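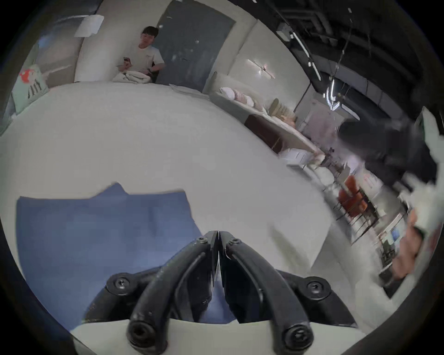
Paño azul, mesa blanca.

5 de noviembre de 2019. Manzanos, parcela baja.

Pesada de la cosecha de los dos autofértiles. El embolsado en flor dio 1.622 g; el que quedó abierto a las abejas, 1.617 g. Tuncay ya lo da por demostrado. Yo no: un árbol de cada, una sola temporada y las bolsas de malla rotas en abril. El catálogo de Tostach dice «no necesita polinizador» y no dice cuánto pierde sin él. Pendiente contar semillas por fruto, que eso engaña menos que la báscula.
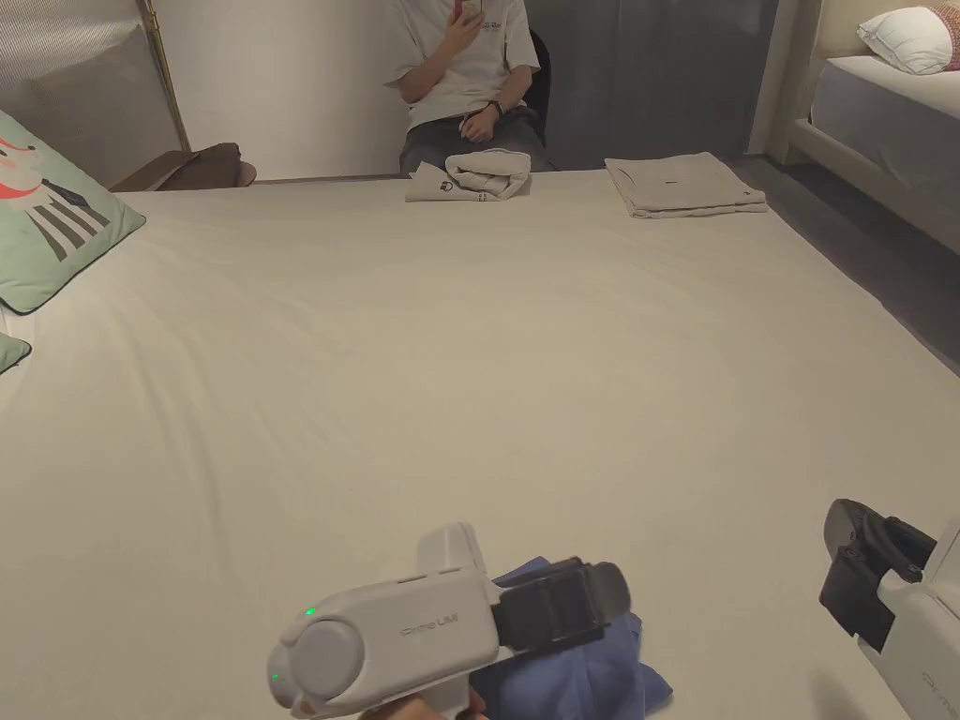

Semillas: Mwende abrió 12 manzanas y las apuntó de memoria — no me vale. Hay que repetirlo con pepitas llenas y vanas por separado. Las vanas, pálidas, se pierden sobre cualquier cosa clara; las llenas, oscuras, saltan a la vista como esa prenda azul marino arrugada sobre la sábana blanquecina. Dos bandejas, entonces, una clara y otra oscura, y que cuenten dos personas.

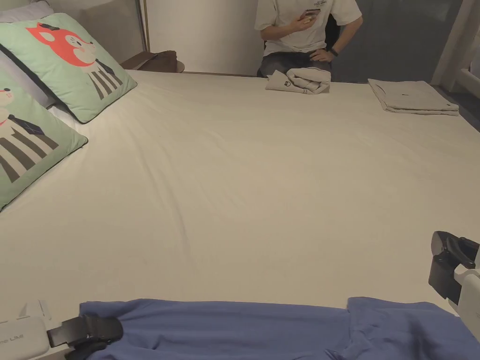
Etiquetas de los injertos: la mitad ilegibles, y el rotulador de Clorkus se vendía como permanente. Kalevi propone códigos de color. Lo dudo, con el sol todos acaban en el mismo beige. Prefiero rayas negras sobre blanco, verticales y bien anchas, tipo las de los personajes de los cojines verde menta, y el nombre de la variedad grabado detrás. Probar primero en la fila del fondo. Sointu tiene chapa de aluminio, preguntarle cuánta.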